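4. Connecting power

Read this section through before you plug anything in. The Zurdale desk frame ships with the control box already fastened under the crossbar, so the only wiring left to do is the power side and the two leg cables.

What you need

Desk frame, assembled as in section 3
Power cord (bag C)
Cable clips, adhesive (bag C)
A grounded power strip, not included
A Phillips screwdriver

Before you start

The supply cord is 108 inches long. Measure from the control box down to the floor and across to the wall outlet with the desk at full height, not at sitting height. If the cord won't reach with slack to spare, move the desk. Do not join two extension cords together.

CAUTION: Do not plug a power strip into another power strip.

4.1 Placing the power strip

1. Pick a spot where the strip can sit flat and where its cord can reach the wall without crossing a walkway.

2. Lay the strip down loose first and try your plugs in it. Large adapters can block the outlet next to them.

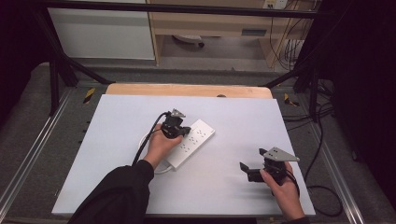
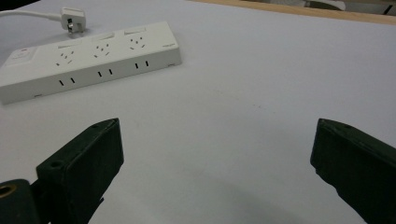
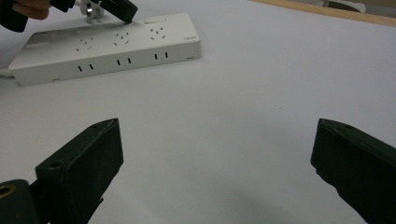
A white power strip on a pale, flat surface.

3. Decide which outlet the desk will use. Keep it for the desk and mark it with a bit of tape if several people share the room.

4. If you are mounting the strip under the desktop, use the screws that came with the strip. The screws in bag B are too long and will come through a thin top.

Note: Customers with the older Kavanagh top should drill pilot holes first. That material splits easily near the edges.

4.2 Connecting the control box

1. Plug the left leg cable into port 1 and the right leg cable into port 2. Push until each one clicks.

2. Plug the handset into the port marked H.

3. Plug the power cord into the control box, then into the strip. The handset display should light up within a few seconds. If it stays dark, unplug at the strip, wait 40 seconds, and try again.

4. Hold the down arrow until the desk reaches its lowest point and stops. Let go, then hold it again until the display blinks. The desk has now set its zero height and can be raised.

CAUTION: Keep hands, chair arms and drawers clear while the desk moves.

4.3 Tidying the cables

1. Raise the desk all the way. Every cable should hang with a little slack at this height.

2. Stick the clips along the back of the crossbar, one every foot or so. Wipe the metal down first or they will fall off by May.

3. Run the desk down and up once more and watch the cables as it goes. Re-clip anything that catches.

Load limit

The frame is rated for 147 pounds, including the desktop. Error code E4 on the handset means the load is too high or is sitting mostly on one leg. Take some weight off and repeat step 4 of 4.2.

For replacement cords and clips, write to Shiuli Bhattacharjee in parts and give the number on the label inside the left leg.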